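Home Talks Speakers Archive Contact

Filed under: Talk notes / Sorting and storage
Zuzanna Kurek, February

Speaker notes: What stays in the bottom of the bin

Good morning, and thank you to Tanvir Begum for the invitation. (Wait for the door to close.) I will speak for 16 minutes, then we can discuss.

At Szewczyk we store mixed small goods in open bins. People ask me why we don't use shelves for everything. My answer is that light things come back to us in no order, and a bin forgives this. But a bin also gets old, and we look at it too little.

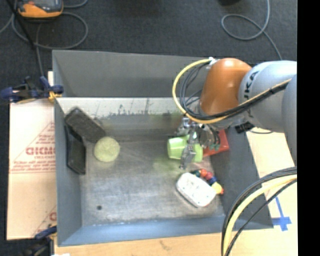
Metal floors show their work. Scratches near a wall are normal and I would not throw a bin away for them. A plastic cup that lies on its side is harder to pick up than one standing -- the round wall gives you no edge. Ask the room: who starts with the cup, who with the thing beside it?

Now our count. Last winter we sorted 1,229 items, and 47 went back to the wrong place. Rizwan Ghauri thinks tired eyes are the cause. I think it is the dark corners. Say this slowly, he will be in the second row.

Next: cleaning of the bins, then questions.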